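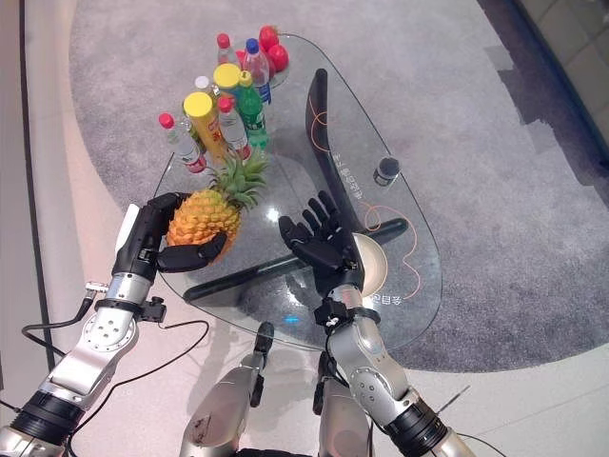 Is a pineapple corer worth buying? Only if you eat more pineapple than you think you do, and the Kovico one I've been using since January hasn't changed my mind much.

I should say where I'm coming from. I own a good chef's knife and I've cut up pineapples with it for years. Top off, bottom off, stand it up, slice down the sides, quarter it, trim the core. It takes me 3 minutes. So any gadget that claims to "save time" is starting from behind in my kitchen.

## What you get

The Kovico is a steel tube with a coiled blade at the bottom and a plastic handle that pops off the top. You cut the crown off, push the tube in over the core and twist. The box says "perfect rings every time," and the ring is really one long spiral that you slice down the side afterward. Fine. It does look nice in a bowl.

## Where it falls short

The blade comes in one size. On a smaller fruit it goes through the wall and you get ragged rings with bits of peel in them. On a big one it leaves a thick layer of good flesh stuck inside the shell. I weighed what I scraped out of one large pineapple and it came to more than 300 grams. That's breakfast! You can dig it out with a spoon, but then you're back to doing it by hand, with an extra tool to wash.

Washing is its own problem. Fibers wrap around the center tube and the dishwasher bakes them on. A bottle brush gets them out if you rinse right away.

The handle also has some play in it. It was slight when new and it's worse now. My friend Sayaka Iwasaki has the Skendex version, which costs a bit more, and hers is still tight, though she uses it maybe twice a summer.

## What I'd give it credit for

Less juice on the counter, for one. The shell holds most of it. If you want to serve something in the hollow shell, this is the only easy way I know to get one. And if big knives make you nervous, twisting a handle is a lot less scary than sawing through a rind.

## Ripeness matters more

An underripe pineapple fights the blade the whole way down and tastes like nothing anyway. Smell the base before you buy. Ignore the trick of pulling a leaf from the crown, I've had leaves slide right out of fruit that was sour.

**Rating:** 50 out of 80 on my usual scale. Mine stays in the drawer for parties.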